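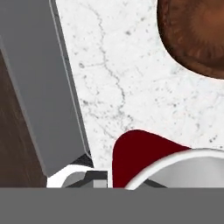 Minutes of the Remote Demonstration Working Group

Clulside Centre for Assistive Automation, Bemville campus
Meeting held May 19, 2022, in the second-floor seminar room and by video link

Chair: Oi-ling Hsu
Minutes: Programme Officer
Present: Hooman Moradi (Simulation Lead); Operator Training Coordinator; Data Quality Analyst; representative of Asadi Controls (by video link); Research Ethics Liaison
Regrets: Grorkham Rehabilitation Hospital, occupational therapy representative

Call to order and agenda

The Chair called the meeting to order and noted that quorum was met. The agenda was adopted with one addition, the hand controller lease, to be taken after the simulation report.

Minutes of the previous meeting

The minutes of the April meeting were approved with a correction. Under "Operator scheduling," the phrase "all operators" should read "all operators who have completed the kitchen module." The Programme Officer will amend the posted copy.

Business arising

The Data Quality Analyst reported that the naming convention for recorded demonstrations is now in use for both the hand-guided and the remote-control sets. Older files have not been renamed. The group agreed that they may stay as they are provided the lookup table is kept with them on the shared drive.

The question of whether aborted attempts should be stored was carried over from April. Mr. Moradi asked that they be kept, as the recovery movements in them are of use to the learning group at Grorkham. The Analyst had no objection to keeping them in a separate folder but did not want them included in the monthly totals. Agreed.

Simulation report

Mr. Moradi presented the report on the simulated kitchen. In the current period operators recorded 70 demonstrations by remote control, of which 54 passed review and have been released to the learning group. The remainder were returned, chiefly for long pauses at the start of the recording and for the operator changing grip after the task had already been called complete.

Operators have said that the close view from the gripper is useful in the last part of a reach and of little help before then. In that view the finger hides much of the left side, and items low in the view disappear behind the body of the gripper. The Training Coordinator observed that new operators tend to stay in the close view too long and lose track of where the elbow is. She proposed that the training sheet instruct them to begin every reach in the wide view and to change over only when the fingers are near the object. The group supported the proposal.

The Asadi representative asked whether the views could be shown side by side. Mr. Moradi replied that this had been tried on the lab's laptops and that the display lagged enough to affect the recordings. It may be revisited once the replacement workstations have been delivered. 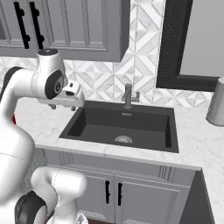 Faucet tasks were discussed at some length, the task sheet having said only "turn on the tap" and operators having interpreted this in several ways. Some had pushed the lever with the side of a finger, others had closed the gripper on it, and reviewers had not been consistent in accepting one or the other. Mr. Moradi referred the group to the approach from the rear left corner of the basin, with the fingers open and pointing down. From there the gripper is on the opposite side of the faucet from the lever, which projects to the right, and the operator has to bring the arm past the spout before contact can be made. He recommended that operators clear the spout from above and that any contact with it be grounds for returning the demonstration. The Chair asked whether a start position on the right would be simpler. Mr. Moradi said that it would, and that he wished to retain both, as the learned policy has so far done poorly whenever the arm must travel around a fixture.

It was moved by the Training Coordinator and seconded by the Data Quality Analyst that the task sheet be reworded to specify a push with closed fingers, and that grasping the lever be recorded as a separate task. Carried.

The Analyst asked for a ruling on demonstrations in which the arm touches the cabinetry without any effect on the task. After discussion it was agreed that light contact with a cabinet door or with the front edge of the counter is to be flagged by the reviewer but will not by itself cause a demonstration to be returned. Contact with the mirror or the upper cabinet is to be treated as a failure, in keeping with the rules already in force for the physical arm.

Hand controller lease

The lease on the hand controllers supplied by Asadi Controls comes up for renewal shortly. The Asadi representative offered to extend the present terms for 3 months while the Centre decides whether to purchase. The Training Coordinator reported drift in the rotation reading on one of the units, most noticeable when an operator holds the wrist still for a long time. The representative undertook to exchange the unit and asked that it be sent back with its cable and dock.

The Chair will take the extension to the Director of Operations. Pending approval, operators are to re-zero the controllers at the start of each block of recordings and to note in the session log that they have done so.

Hand-guided demonstrations

The Training Coordinator gave a short report on the physical arm at Bemville. Hand guiding continues to produce smoother paths than remote control for wiping and placing. Trainees have had difficulty keeping their own hands out of the overhead view, and the Analyst has had to return recordings for that reason. The revised posture guide has been circulated, and comments should go to the Coordinator directly.

The Ethics Liaison reminded the group that the consent form signed by hand-guiding participants covers video of hands and forearms only. Any recording in which a participant's face appears must be withdrawn and reported to her office. She asked that this be repeated at the beginning of each shift until the new form is in place.

Operator training

There are 4 trainees registered for the next intake. The Chair asked that each be paired with an experienced operator for the kitchen module and that none be assigned to faucet tasks until the revised sheet has been issued. The Coordinator noted that shift hours will need to be adjusted to allow for the pairing and will bring a draft schedule to the Chair for signature.

Other business

Grorkham Rehabilitation Hospital has written to ask whether its therapists might observe a remote session. The group had no objection in principle. Ms. Hsu will reply, and the visit will be arranged for a time when faucet or dish-handling tasks are being recorded, these being the activities named in the letter.

Action items

Reword the faucet task sheet and issue it to operators and reviewers: H. Moradi
Add the change of view instruction to the training sheet: Training Coordinator
Create the folder for aborted attempts and exclude it from the monthly totals: Data Quality Analyst
Present the lease extension to the Director of Operations: O. Hsu
Exchange the drifting controller: Asadi Controls
Reply to Grorkham Rehabilitation Hospital: O. Hsu
Correct and repost the April minutes: Programme Officer

Adjournment

There being no further business, the meeting was adjourned on a motion by Mr. Moradi. The date of the next meeting will be circulated by email.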